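Cisternas residents asked to keep saving water as well repairs run into January

People in Cisternas have been getting by on reduced water pressure for longer than anyone would like, and the town's water office has now confirmed that the repairs to the older of its 2 wells will carry on into January. The good news, and there is some, is that taps will stay on throughout the day. The less good news is that pressure will be turned down overnight, from 10 p.m. until 5 a.m., and that anyone living on the upper streets may find only a trickle in the early evening as well.

The work affects 438 households, most of them on the hill side of town, where the pipes are older and the climb from the pumping station is steepest. A new pump has been ordered from Prakard, the supplier that fitted the last one, and the office says it will be put in as soon as it arrives and has been tested. Until then the second well is carrying the load for everybody, and it was never really meant to do that on its own for weeks on end.
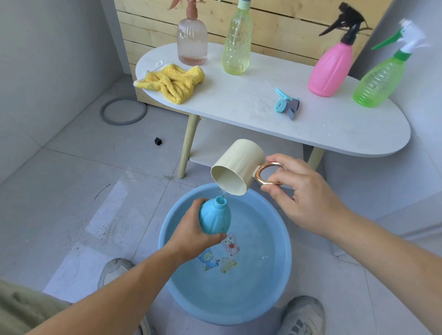 By Yuzuki Shimada
Local news | 3 min read

Aoi Matsuda, who runs the water office's front desk and has answered a great many phone calls this season, is full of praise for how neighbors have taken it. "People ring up cross and they hang up offering to check on the lady next door," she told me, laughing. "I've had more kind words at this desk than I have had in years, and more recipes for one-pot dinners, too."

Her advice is simple enough, and much of it will be familiar to anybody whose grandparents kept a rain barrel by the back door. Run the washing machine only when it's full. Keep a bowl in the sink while you wait for the hot water to come through, and give what you catch to the houseplants. Fill a few bottles before bedtime so there's something on hand for brushing teeth and for that first pot of coffee, and please do put a lid on anything you mean to drink from. Gardens can be watered by can but not by hose, and cars, I'm afraid, will have to stay dusty a while longer.

Drinking water can be picked up free of charge at the Umodeck parking lot every morning from 8 a.m. until noon. Bring your own clean containers, as there are only a few spare jugs to lend out. Households on Gitov Street and the lanes behind it can ask for a home delivery if someone there is elderly, unwell or caring for a new baby. Requests go through the front desk, and calling before lunch usually means a delivery the same afternoon.

Water bills for the affected streets will be lowered to reflect the cut in service. There is no form to fill in, and the credit will show up on the next statement.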